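Warum brennt Chili im Mund?

Du beißt in etwas Rotes, kaust ein bisschen, und plötzlich: Feuer! Die Zunge glüht, die Nase läuft, vielleicht kullert sogar eine Träne. Dabei kam das Essen gerade aus dem Kühlschrank! Wie kann etwas Kaltes so brennen? Das ist eine der spannendsten Fragen, die man beim Essen stellen kann, und die Antwort hat mit Nerven, Vögeln und einem ziemlich schlauen Trick der Pflanzen zu tun.

In vielen Ländern gehört Schärfe zum Alltag. In der chinesischen Stadt Chongqing zum Beispiel isst man gern Feuertopf: In der Mitte des Tisches brodelt eine rote Brühe, und alle garen darin Gemüse, Fleisch oder Tofu.
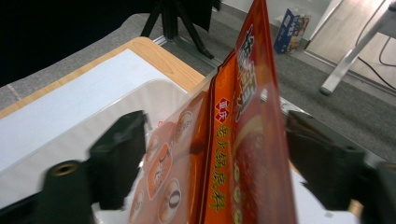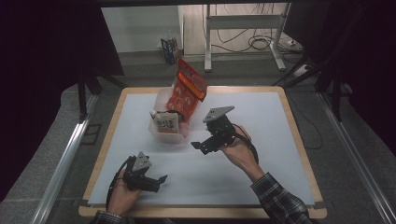 Erstes Bild: Würzgrundlage für Feuertopf, auf dem kleinen roten Schild steht 重庆, das heißt Chongqing. Zweites Bild: durchsichtiger Kunststoffbehälter auf einem Tisch.

Scharf ist gar kein Geschmack

Auf deiner Zunge sitzen viele winzige Geschmacksknospen. Mit ihnen schmeckst du süß, sauer, salzig, bitter und umami. Umami ist japanisch und bedeutet so etwas wie »herzhaft«, denk an Brühe oder reifen Käse. Und scharf? Fehlt in der Liste! Scharf schmeckst du nämlich gar nicht, du fühlst es.

In deinem Mund gibt es Nervenenden, die auf Hitze aufpassen. Wenn du heißen Kakao zu früh trinkst, melden sie ans Gehirn: »Achtung, heiß!« Das ist wichtig, damit du dich nicht verbrühst. In Chilischoten steckt ein Stoff mit dem Namen Capsaicin (sprich: Kap-sa-i-zin). Der passt genau auf diese Hitzewächter, ungefähr so, wie ein Schlüssel in ein Schloss passt. Die Wächter schlagen Alarm, obwohl gar nichts heiß ist, und dein Gehirn glaubt ihnen.

Und weil das Gehirn denkt, es sei heiß, fängt der Körper an zu kühlen. Du schwitzt auf der Stirn, dein Gesicht wird rot, im Mund sammelt sich Spucke und die Nase läuft und läuft. Alles wegen eines falschen Alarms!

Übrigens gibt es das Ganze auch andersherum. Menthol aus der Pfefferminze kitzelt die Nervenenden, die Kälte melden. Darum fühlt sich ein Pfefferminzbonbon kühl an, sogar wenn es den ganzen Nachmittag in der warmen Hosentasche gesteckt hat.

Was hat die Pflanze davon?

Chilis sind die Früchte einer Pflanze, und in jeder Frucht liegen Samen. Aus den Samen sollen neue Pflanzen wachsen, am besten ein gutes Stück entfernt von der Mutterpflanze, damit sie einander nicht das Licht wegnehmen. Aber eine Pflanze kann nicht laufen. Sie braucht jemanden, der ihre Samen fortträgt.

Mäuse und andere Säugetiere sind dafür schlecht geeignet, denn sie zerkauen viele Samen mit ihren Backenzähnen. Vögel haben keine Zähne! Sie schlucken die kleinen Früchte herunter, fliegen davon, und die Samen kommen später mit dem Vogelkot wieder heraus. Ein Häufchen Dünger gibt es gleich dazu.

Jetzt kommt der Trick: Säugetiere spüren das Capsaicin und lassen die Früchte meistens liegen. Bei Vögeln reagieren die Hitzewächter kaum darauf. Ein Vogel kann also Chilis picken, bei denen wir laut schreiend zum Milchglas rennen würden, und merkt davon so gut wie nichts.

Wo sitzt die Schärfe?

Viele Leute sagen: in den Kernen. Das stimmt nicht ganz. Schneide in Gedanken eine Schote der Länge nach auf. Innen siehst du helle Wände, an denen die Kerne hängen. Dort, in diesem hellen Gewebe, wird das Capsaicin gebildet. Die Kerne liegen direkt daneben und bekommen etwas davon ab, deshalb brennen sie auch. Die Spitze der Schote ist oft milder als das Stück am Stiel.

Auch Paprika gehört zur Familie. Gemüsepaprika und Chili sind sehr eng verwandt, nur bildet die Gemüsepaprika fast kein Capsaicin. Du kannst sie wie einen Apfel essen, und sie knackt herrlich.

Schärfe kann man messen

Vor mehr als hundert Jahren dachte sich ein Apotheker in Amerika eine Methode aus. Er verdünnte den Auszug aus Chilischoten mit Zuckerwasser und ließ Leute probieren. Dann verdünnte er noch mehr. Und noch mehr! So lange, bis niemand mehr etwas Scharfes spürte. Musste man einen Teil Auszug auf das 1000-Fache verdünnen, dann bekam die Probe 1000 Scoville-Einheiten. Gemüsepaprika liegt bei null oder knapp darüber. Die allerschärfsten Züchtungen kommen auf mehr als eine Million. Die sind wirklich nichts zum Ausprobieren, auch nicht bei Mutproben!

Heute muss dafür keiner mehr probieren. Im Labor misst ein Gerät, wie viel Capsaicin in der Probe steckt, und man rechnet den Wert um.

Hilfe, es brennt! Was jetzt?

Die meisten greifen sofort zum Wasserglas. Leider bringt das wenig. Capsaicin löst sich schlecht in Wasser, dafür gut in Fett. Das Wasser spült es im Mund herum, und danach brennt es oft noch an einer neuen Stelle.

Besser sind diese 3 Helfer:

- Milch oder Joghurt: Das Milcheiweiß packt sich das Capsaicin und nimmt es von der Zunge mit.
- Brot oder Reis: reibt beim Kauen ein wenig davon ab.
- Etwas Süßes, zum Beispiel ein Löffel Honig: lenkt die Zunge ab.

Und dann heißt es warten. Nach einigen Minuten lässt das Brennen von allein nach. Wenn du mit Chilis gekocht hast, wasch dir gründlich die Hände mit Seife und reib dir auf keinen Fall die Augen. Auch dort sitzen nämlich Hitzewächter!

Warum essen wir das überhaupt?

Eigentlich ist das doch verrückt. Die Pflanze gibt sich solche Mühe, uns zu vertreiben, und wir streuen ihre Früchte auf die Pizza! Forscherinnen und Forscher vermuten, dass es ein bisschen wie Achterbahnfahren ist. Der Körper meldet Gefahr, der Kopf weiß aber: Alles sicher. Das kann richtig Spaß machen. Außerdem gewöhnt man sich daran. Wer oft scharf isst, dessen Hitzewächter werden mit der Zeit ruhiger.

Ursprünglich wuchsen Chilis nur in Amerika. Erst vor gut fünfhundert Jahren reisten sie mit Schiffen nach Europa, Afrika und Asien. Auch die Köchinnen und Köche in Chongqing kannten sie also früher nicht. Für scharfe Gerichte gab es dort aber schon den Szechuanpfeffer, der auf den Lippen kribbelt wie Brause. Heute landen im Feuertopf beide zusammen.

Zum Ausprobieren: der Minz-Versuch

Lutsche ein Pfefferminzbonbon und trink danach einen Schluck Wasser aus der Leitung. Wie kalt fühlt es sich an? Warte eine Weile und trink dann noch einmal vom selben Wasser. Merkst du einen Unterschied? Schreib ihn auf und lass auch deine Familie testen. Vielleicht findet ihr jemanden, bei dem der Trick besonders stark wirkt!

Zuletzt aktualisiert: Oktober

Kinderwissen Edano, Koselville | Kontakt | © Edano | Nach oben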